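skakow13
Hanging black fabric behind our booth at the Daston fair. Pins or tape for the foam letters?

riha_m
Pins. Tape lets go after an hour.

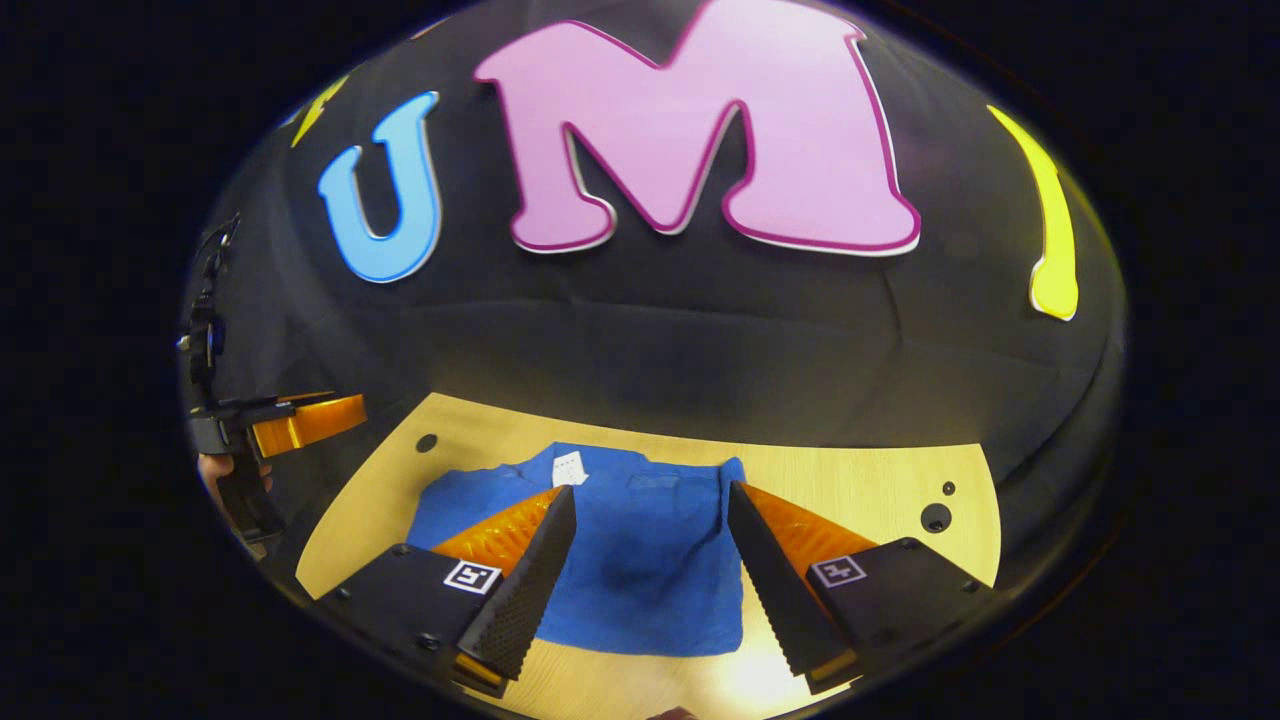
Foam letters on black fabric, pink M in the middle

adum806
Disagree -- pins leave holes. I use double-sided tape and press hard.

riha_m
On smooth cloth, maybe. Mine fell off twice.

skakow13
Going with pins then. Do you iron the fabric first?

adum806
Steam it the night before.

Recent threads
Table skirts, 4 sizes
Cheap banner stands
Parking at Daston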